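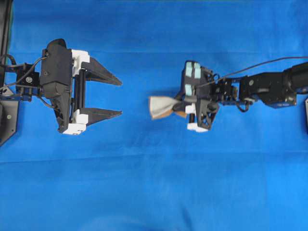
Two grippers against a blue cloth, the right one holding a small piece of fabric.

I caught Lucie Beaulieu at lunch, a week after the Pratmont clerk exam list went up, and she was still grinning. She came in 143rd, and there are 239 posts. "I read my roll number four times," she told me. "Then I made my mom read it!"

It was her second try. The first time she missed the cutoff by 2 marks, and I asked if that stung. "Oh, for months. I wouldn't even open the answer key."

So what changed? Mostly the typing test, she says - she practiced every morning at 6 before her shift (I got tired just hearing it). Her old tutor, Harvey Campbell, marked her essays for free and was pretty brutal. "He crossed out whole pages."

Next up is document checking in March, and she still needs a new copy of her birth certificate. "I've mailed the form," Lucie said, "and now I bug the office every afternoon."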